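3.2 Pitcher lids in shared kitchens

The second group of containers in the survey consisted of pitchers with removable lids. These are used for water, squash and mixed powdered drinks, and they spend much of the day on a table or worktop with the lid in place. Of the 3,531 container records gathered in the Fluveck and Simavo kitchens, 1,425 concerned a pitcher of this kind. Records where the lid was missing were left out of the analysis.

We scored the upper face of each lid separately from the rim and the body. Lids with a flat top were given one score. Where the top had hollows, a grip bar or raised lettering, each feature was scored in turn, as a cloth tends to pass over them in different ways. Marks and specks were noted by eye only, and we made no attempt to say what they were. A lid could therefore be recorded as marked whether the material was crumbs, dust or dried drink.

Recessed lids were marked more often than flat ones at both sites. In 88 records the marks were found on the grip bar and at the rims of the openings, with the outer edge largely clear. Figure 5 shows a lid with this layout, fitted to a translucent white pitcher. Two deep recesses lie either side of a raised bar, and small pale specks can be seen on the bar and around both openings. A tub of protein powder stands on the same table.

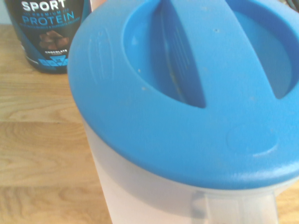

Figure 5. Blue plastic pitcher lid with two recesses and a central bar.

3.3 Washing and drying

Households were asked how the lid was washed and where it was left to dry. Most washed it together with the pitcher, but many put it back on before the recesses had dried. The Fajardo households were asked the same questions in July, using the shorter form, and their answers are reported separately in Section 4.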